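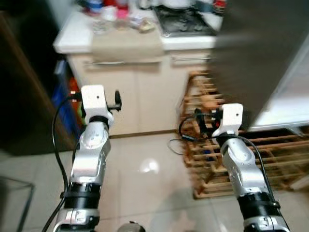 Page last changed: 2013-04-04

Workshop notebook, Forsyth building
Subject: floor tile adhesive trials, second series
Entry by: Finlay MacRitchie

The second series was opened this morning following review of the November results. The purpose remains as stated in the first series: to establish which of the two adhesives held in stock is suitable for glazed floor tile laid over the existing screed, and what open time may be allowed before the bond begins to suffer. The adhesives are referred to below as Gostness and Grirwood, after the names on the supply sheets.

Preparation. Screed slabs from the November batch were brushed, vacuumed and wiped with a damp sponge. Slabs showing surface dusting were set aside and marked R on the underside. They are not to be returned to the rack. The remaining slabs were left on the bench overnight with the window shut and the heating at its usual setting. Colleagues are asked to leave the heating alone while this series is in progress. The first series lost a full set of readings to an adjustment that was not entered in this book.

Mixing. Both adhesives were mixed by weight in clean buckets, powder added to water, and left to stand before a second short mix. The Grirwood material stiffened noticeably during standing and needed more working to bring it back. No additional water was used. The Gostness material stayed easy to spread but slumped on the trowel, as it did in November. The written instructions for the two products differ on standing time, and each was followed as printed.

Application. Adhesive was combed in one direction only, using the 6 mm notched trowel. The larger trowel has worn teeth at one end and should not be used for test work until it has been replaced. Tiles were set at open times of 2 minutes and 20 minutes, pressed down and given a slight movement across the ridges. One tile in each group was lifted immediately to check coverage on the back.

Coverage. At the short open time both products wetted the back of the tile completely, apart from a narrow strip at the corners of one Grirwood piece. That strip was probably the result of uneven pressure and the slab was relaid. At the long open time the Grirwood ridges had skinned over and were standing almost unbroken when the tile was lifted. Gostness transferred over most of the back but was thin toward the edges. Sketches are on the facing page.

Pull-off testing. The Flender gearmotor on the test frame is running more quietly after the oil change, and the load now comes on without the jerk recorded last time. The zero was checked before and after each pull. Slab 101 was used as a control and failed within the screed, not at the bond. The same failure was seen on the matching slab in the first series – the screed may be the weaker part of the assembly, in which case the higher readings tell us little about the adhesive. This should be raised before any figures are passed on.

Grout. A small panel was grouted in white for appearance only. Haze on the glaze came away with a dry cloth, but a film remained along the tile edges and had to be wiped a second time. A narrower joint may be tried in the next panel if spacers can be found. The box in the lower cupboard holds mixed sizes and needs sorting.

Outstanding. Order one notched trowel. Obtain a fresh bag of Grirwood, the present one having been open for over 6 weeks, and repeat the long open time with it. Ask whether primed slabs can be made available from the same screed mix. Enter the remaining pull-off values in the table at the back of the book, in ink, with the slab mark beside each.

Slabs now curing on the upper rack, left side. Not to be moved.

F. MacR.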